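Went to see the big summer painting show at Stirnel today, Sunday, May 24, 2026. It runs through the end of June. I have thoughts and a long bus ride, so, thread.

1/ The title is "After the Edge." The wall text says the painters are "interrogating the limits of the support." There are 30 paintings. Two of them go past the stretcher. The rest are rectangles and they seem pretty happy about it.

2/ I like abstract painting. I want that on the record before the replies start. I've driven four hours to stand in front of a gray square. What I don't like is being told a gray square is urgent.

3/ The first room is the good room. Small panels, lots of scraping, one with a sort of mustard bar along the bottom that I went back to twice. No label next to it. The labels are on a sheet by the door, and they had run out of sheets.

4/ Second room: huge canvases, all hung at the height of somebody taller than me. The handout (I borrowed one from a stranger) calls them "immersive." They're large. A bus is large too.

5/ Also the lighting. There's a glare across the top third of the long blue one, so you have to crouch to see it. I watched a man crouch. Then I crouched. Maybe that's the immersive part.

6/ Stirnel says the show came out of a two-year exchange with Mumis. Fine, but which works were made during the exchange? At least one of the big ones was at Mumis before any exchange was announced, because I saw it there. Same drip in the corner.

7/ Someone will say it doesn't matter when a painting was made. Then don't print the exchange on the banner.

8/ The edition. In the shop there's a print of one of the works, signed, edition of 1,000. I asked if that was a typo. It wasn't. At what point do we call that a poster?

9/ It's $40, by the way. For a poster, that's on the high side. For a signed print, I start wondering who did the signing.

10/ People keep telling me Plelano does this better. I went to Plelano's last abstract show and it had a fog machine. So I'm not sure "better" is the word I'd pick, but the labels were on the wall, at eye level, with dates on them. I'll give them that.

11/ The catalog essay uses "liminal" on the first page and again on the second. I stopped there. If anybody has read all of it, tell me whether it says anything about the actual paint. Is it oil? Some of it looked like house paint to me, which would be interesting! Say so!

12/ What I'd do with the same work: take out the second room, spread the small panels across both, drop the title. Put the mustard one by itself on the end wall. I know that isn't how loans and crates and sponsors work. I'd still like to see it.

13/ Stripes, since three of you asked. Yes, there's a stripe painter. Wide pale bands, thin dark lines on both sides. The handout says they "destabilize the viewer." I stood there for a good while and remained stable.

14/ White side stripe, black on either side of it.

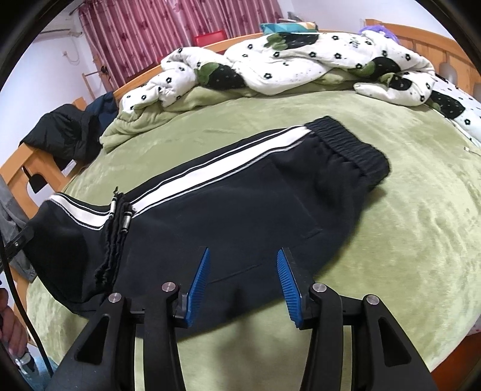
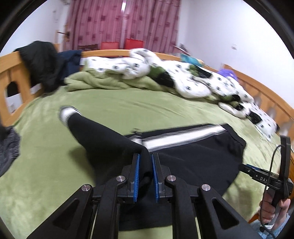
15/ Back to the show. The talk in the project space was full, so I listened from the hallway. What I caught was mostly about "risk." I'd love to hear one painter say what the risk was. Money? A bad review? Nobody in the room asked, at least not loud enough for the hallway.

16/ Is it worth going? The first room is. Go early, grab a sheet if there are any, skip the shop. If you only have time for one thing this month, though, Trnka has works on paper up in its back gallery and they haven't given it a title at all. Just the dates and the hours.

17/ Getting off the bus now. If you work at Stirnel and want to correct me on the Mumis painting, please do, with a date. I'll post it here.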